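활공기 작업 노트, 2월

오후 2시 넘어서 시작. 지난번 노트 마지막 줄에 "다음엔 꼭 서보부터"라고 써 놨길래 서보부터 하지 않고 날개 접합부를 먼저 봤다. 과거의 나는 늘 지시가 많다.

Fortin 왼쪽 날개, 루트에서 두 번째 리브 근처 윗면 스킨이 손톱으로 누르면 살짝 꺼진다. Willport 사면에서 착륙할 때 풀이 푹신해 보였는데 풀 밑에 돌이 있었다. 균열은 앞전까지 안 갔음. 주사기로 에폭시를 밀어 넣고 테이프로 눌러 둠. 바늘이 두 번 막혔고 두 번째는 내 탓이다(경화제를 넣고 전화를 받았다). 반대쪽 날개도 같은 자리를 눌러 봤는데 멀쩡하다. 좌우가 다르게 늙는 중.

사포질은 200번으로 시작해서 400번으로 마무리. 200번을 조금 오래 잡았더니 도장 밑 흰 층이 드러났다. 어차피 다시 칠할 부분이었다고 적어 둔다. 아까 전까지는 그럴 계획이 없었지만.

플랩 서보 건. 중립이 오른쪽만 미묘하게 안 돌아온다. 조종기 트림으로 잡으면 잡히긴 하는데, 그렇게 해서 날린 게 지난 시즌 전체다. 혼을 빼고 스플라인을 보니 이 하나가 뭉개져 있음. 교체용은 Kudik에 주문해 둔 게 서랍에 있는데 나사 규격이 다르다. 마운트를 다시 뚫거나 나사를 다시 사거나. 나사를 사기로. 뚫는 건 피곤할 때 하면 안 되는 작업 목록 맨 위에 있다.

링키지 유격도 쟀다. 왼쪽은 거의 없고 오른쪽은 뒷전에서 눈에 보일 만큼 논다. 클레비스 핀을 새것으로 바꾸니 반쯤 줄었고, 나머지 반은 혼 구멍 쪽이다. 순간접착제 한 방울로 구멍을 줄이는 방법이 있다는데 Gobnait Madigan이 작년에 그걸로 플랩을 영구 고정시킨 적이 있어서 보류. 본인은 그날 직진성이 아주 좋았다고 한다.
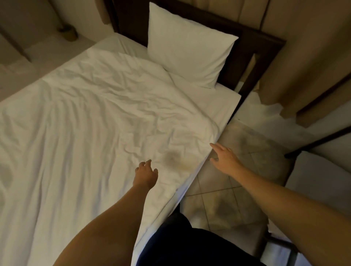 무게중심. 앞전에서 80mm로 맞춰 놓고 썼는데 이번에 수리하면서 꼬리 쪽에 뭐가 좀 붙었으니 다시 재야 한다. 저울대에 올렸더니 꼬리가 천천히 내려간다. 노즈에 납을 42g 넣고서야 수평. 42g이면 수리에 쓴 에폭시로는 설명이 안 되는 숫자라 동체를 흔들어 봤더니 안에서 소리가 났다. 테일 붐 안쪽에 떨어진 너트와 굳은 에폭시 덩어리. 언제 들어갔는지는 모르겠고, 그동안의 "이상하게 턴에서 꼬리가 처지는 느낌"이라는 메모 세 줄은 이걸로 정리될 것 같다. 빼내고 다시 재기. 핀셋이 안 닿아서 철사 끝에 양면테이프를 붙여 꺼냈다. 납은 절반 넘게 도로 뺐다. 정확한 값은 날개가 다 굳은 다음에.

턴 세팅 메모. 엘리베이터에 스냅플랩 섞는 양을 줄여 보자는 게 Gobnait 의견. 지금 값은 바람이 셀 때는 괜찮은데 약할 때는 턴마다 브레이크를 밟는 꼴이라고. 나는 약한 바람에서는 어차피 뭘 해도 느리다는 입장이지만, 로그를 보면 저쪽 말이 맞는 듯. 비행 모드를 하나 더 만들어서 스위치로 나누기로 함. 스위치가 모자라서 랜딩 라이트에 쓰던 걸 뺏었다. 이 기체에는 랜딩 라이트가 없다.

로그 파일은 Asovow로 열어 봤다. 기압 고도가 턴 구간에서 톱니처럼 튄다. 센서 문제인지 캐노피 틈으로 들어오는 바람 문제인지 아직 모름. 캐노피 테이프를 두 겹 붙이고 한 번 날려 보면 알 것. 예전에도 같은 말을 적고 테이프를 한 겹만 붙인 기록이 있다.

배터리. 흰 수축튜브 감은 팩이 충전 끝나고도 셀 하나가 낮게 남는다. 밸런스를 다시 걸어도 똑같음. 기체용에서는 은퇴시키고 서보 테스터용으로. 팩에 유성펜으로 "비행 금지"라고 크게 썼다. 작년에 은퇴시킨 팩에는 작게 써서 그걸로 한 번 날렸다.

남은 것
- 서보 나사 주문 (길이 재고 나서)
- 오른쪽 플랩 혼 교체, 접착제 금지
- 날개 스킨 경화 확인 후 도색
- 무게중심 재측정
- 캐노피 테이프 두 겹
- 새 비행 모드 이름 정하기. 지금은 "새것2"로 되어 있음

저녁 7시에 정리. 에폭시 묻은 장갑은 버렸고, 조종기는 충전기에 꽂아 두고 나왔다.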